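穆尔波特租房厨房用品共享站启用 居民凭门禁卡可借

2020-01-14

穆尔波特市东区的厨房用品共享站本周起对外开放，首批登记的借用户共71户，多数是在附近短期租房的务工人员和学生。共享站设在查杜里街旧邮局一层，每天上午开门，晚间关闭，居民凭所在楼栋的门禁卡即可办理借用。

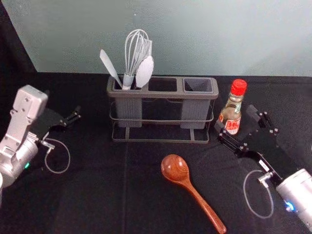
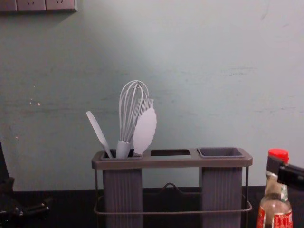 台面上的厨具收纳架。

项目由当地租房服务机构阿利克斯发起。负责人穆图·拉伊介绍，东区出租屋流动性大，租客搬走时常把锅具和餐具留在楼道里，去年11月仅一次集中清理就收走近400件，其中不少仍可使用。机构随后与物业商议，把完好的物品清洗后统一登记，供新搬来的住户借用。

按照目前的规定，每户一次最多可借3件，借期为一个月，到期可续借一次。刀具和电器须由成年人签字领取，玻璃制品暂不外借。物品遗失或损坏的，按登记价格赔偿，押金在归还时当场退回。

共享站的启动经费为2,000元，主要用于购置货架和消毒柜，房屋由街道免费提供，水电费用由阿利克斯承担。登记工作目前仍采用纸质表格，预计春季改用电子系统。

住在胡夫汉姆公寓的租户特奥菲洛·金特罗在开放首日借走一口炖锅和一块砧板。他表示，自己的租约只有半年，添置整套厨具不划算，搬家时也难以带走。他希望共享站能延长晚间开放时间，方便下班较晚的人。

对此，拉伊表示，晚间值班人手尚未确定，机构会先统计前几周的借还时段，再考虑是否调整。部分楼栋的住户还提出增设儿童餐具和烘焙用品，相关需求已列入下一批征集清单。

有意捐赠的居民可将物品送至旧邮局侧门登记处。捐赠的厨具应无破损、无锈蚀，不粘锅涂层脱落的不予接收。已启封的调料和食品也不在接收范围内。西区是否设立同类站点，将在试运行结束后决定。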